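Gureo cream blush stick, anyone using it on dry skin?

qianru_m
Jun 13, 2020
I bought the Gureo cream blush in the shade Pietrzak (strange name for a pink, I know) and I am not sure if I like it. On the hand it is soft and a little peachy. On my cheeks it goes patchy after lunch. I put it over Skamico powder foundation. Is it the blush or is it me?

geetha.b
It is the powder. Cream over powder will nearly always lift what is under it. Try it on bare skin first and the powder later, only on the nose and chin.

leifsol
I do not agree with geetha.b. I wear cream over powder every day for the stage and it stays. But you must press with a sponge, never rub. Also wait 2 minutes between the layers.

Hema P
Leif, stage powder is a different thing! The Skamico one is very fine and it moves if you look at it. Qianru, what moisturiser are you using?

qianru_m
Tetudell day cream, the one with SPF 30. It is quite rich.

Hema P
Then I would blame the cream. I had the same trouble with it in October, everything was sliding by the evening. I changed to a lighter gel and the same blush behaved very well.

geetha.b
I still say powder, but the gel is worth a try. Which brush do you use?

qianru_m
No brush, only fingers. I will try the sponge tomorrow. Leif, do you make it damp?

leifsol
Damp, but squeeze it well in a towel. If water comes out on your cheek it is too much.

anil_shenoy
I have the shade 68 from the same range, it is more brown. Colour is lovely, but the stick is too soft and mine broke on the second day. For this price I expected better. My two pictures:

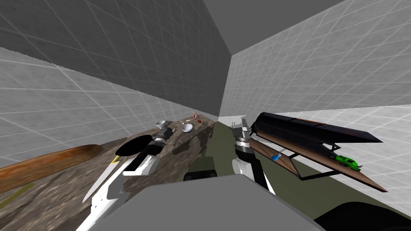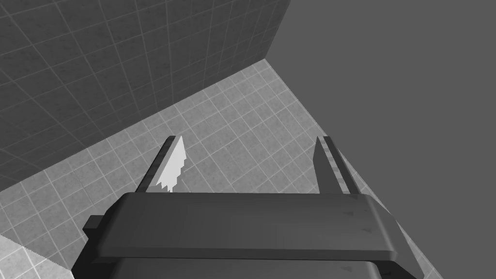
The broken part I pressed into a small empty pot and now I use it from there, so it is not a total loss. I would not buy it again.

qianru_m
Thank you Anil, I will keep mine in the fridge door then. So: lighter gel, damp sponge, and the powder last. I will write again when I have worn it for a full working day.

leifsol
Powder first! But good luck.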